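Rules for the demonstration table
Speaker notes, Leif Rønning, November session

Slide 1. Opening
Say who I am and what I do at Fliltalden. Thank Sundqvist for the room. Tell them up front that the talk is on house rules for hand-held gripper work, and that the rules came out of going through 502 recordings we could not use. Most of them failed for dull reasons. Wait for people to sit down before going on.

Slide 2. Where we started
The first rule sheet had 17 items on it. People read it once and then worked from memory. We cut it to one page and taped it up at eye level.
Mention Resov here — they kept the long sheet and added a sign-off. Works for them, they have a bigger crew.

Slide 3. Setting the table
Keep clear wood between the task items and anything else on the table. Soft items get crumpled by hand and set down fresh each time. Two that are close in color are fine, but write the shade in the task note: "the darker blue piece," never "the cloth." Both markers by the fingers have to be in view before the start call. If one is covered, stop and fix it.
Give them a few seconds with the picture. Point out the two blue pieces, then the white ribbed cup, then the square marker on each side of the finger.
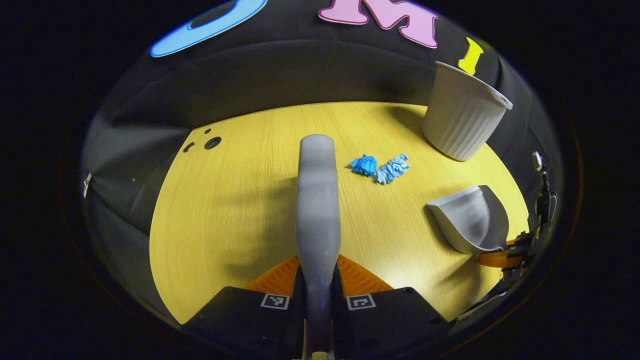

Slide 4. Background and walls
Decorations may stay up if they stay put. Nobody moves a letter or a shape on the wall in the middle of a batch. Changes go in the log between batches, with initials.
Someone will ask about plain walls. Answer: we allow both, we just want to know which one it was.

Slide 5. Pace and breaks
Hand off the gripper after 20 minutes. Wrists get tired before people notice, and the grasps get sloppy. Check the finger mounts at each handoff.
Skip the Esach story if we are past the half hour.

Slide 6. When to throw a take away
Discard on any of these 3: marker hidden at the start, item touched by a bare hand after the call, wrong shade in the note. Everything else is kept and flagged. A failed grasp is kept too. Say this one twice.

Questions
Rule sheet copies are by the door.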